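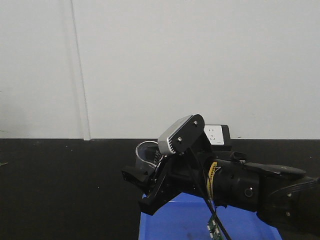 Drelletti Will Now Deliver Your Apology Flowers by Lunchtime

BRELTON, August 6, 2018 - Drelletti, the online gift shop known for getting bouquets to people whose birthdays were yesterday, today opened same-day delivery across Brelton and Ernside. Orders placed before 10 a.m. arrive by noon. Orders placed later arrive by evening, along with whatever excuse the customer cares to type on the card.

The launch range holds 201 gifts, from roses and potted orchids to the Lubis Box, a hamper of shortbread, fig jam and one candle. The candle smells of fig too. Customers asked for this, in writing.

Drelletti tested the service on 50 households last December, a month chosen for its bad roads and worse tempers. The most popular card message was "Sorry." The runner-up was "Sorry again."
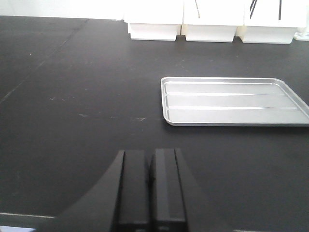 Brigitta Ruchti said that most forgotten anniversaries are remembered at around 2 in the afternoon, and that the evening slot was built for exactly those people - she would not say whether she had ever used it herself.

Delivery is free on hampers and costs the same as a decent coffee on everything else. Balloons travel separately, following an incident in Ernside. Orders can be placed on the Drelletti website or at the Brelton shop, 728 Mill Street.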